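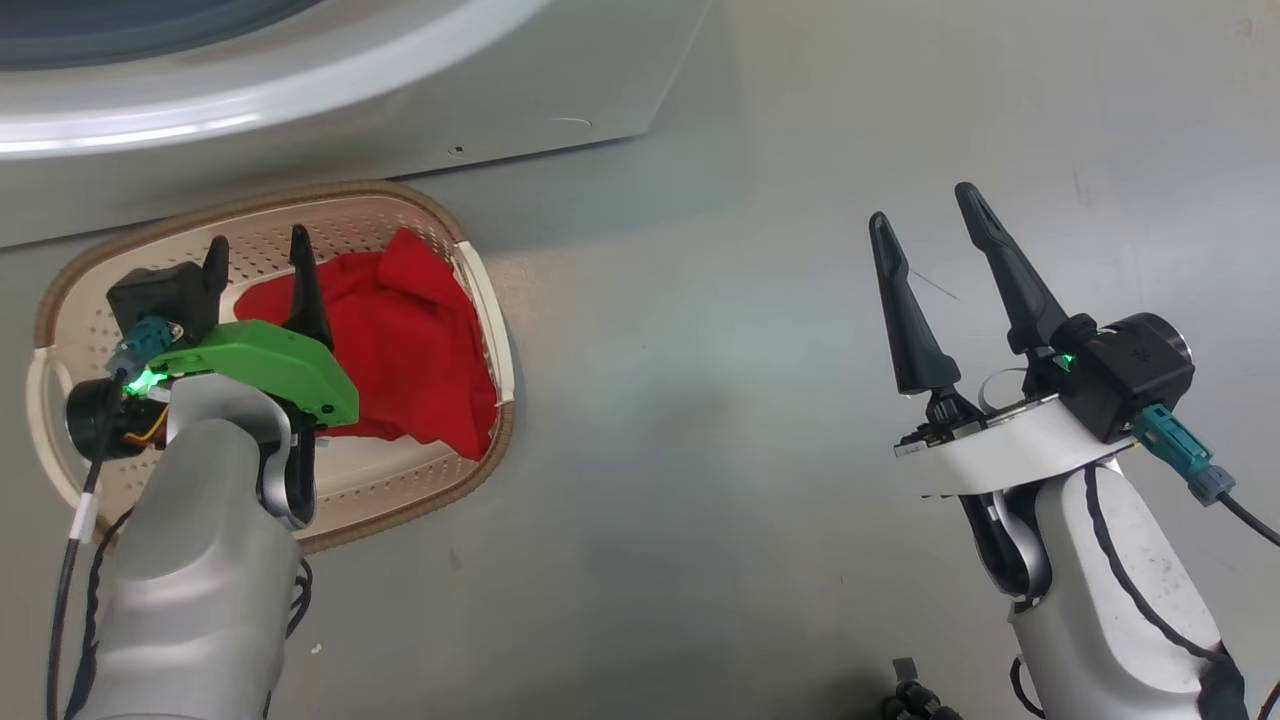

Slide 1: Red cloth, beige basket, front-loader

Good morning, and thank you all for coming in out of the January slush. (Wait for the back row to settle. Thank Leilani Pennington for the coffee.)

I want to talk about laundry baskets, and I promise I'll get to the machines too, but the basket is where most of us go wrong at Quintela and at the Bornport building as well. I ran the shared laundry at Bornport for 6 years, and I have carried a great many baskets up and down those stairs!

Start with the shape. The one on the slide is a plain oval, plastic, with a brown rim and rows of small square holes in the sides and the bottom. I'm very fond of those holes. A damp towel left overnight in a solid tub smells like a pond by breakfast, and with holes you get at least a little air in from underneath. (Pause here, somebody always has a towel story.)

Then where it sits. Low down, close to the machine door, so that a sock that gets away from you has a short trip. My mother kept hers on a chair across the room and we found socks behind the radiator for years.

Now the red. Red goes by itself the first couple of times, in cold water, and please check the basket before you put your whites in after it. Belmiro Tavares lost a set of restaurant napkins this way, pink as a ham, and he has kindly let me tell you so. (Belmiro may want to stand up. Let him.)

Also, shake it out. A cloth that goes into the washer bunched up and folded over itself tends to come out that way, with the middle hardly touched. Take a corner in each hand, one good snap, and in it goes.

Some numbers for the Devgate folks, who asked. Last year our residents ran 3,778 loads. We had around 300 left sitting after the cycle ended, and 210 of those were in the evening, when people are waiting. So set a timer on your phone, and leave your basket by the door so a neighbor has somewhere clean to put your things.

(Next slide: lint filters. Pass the sample around, and ask for it back this time.)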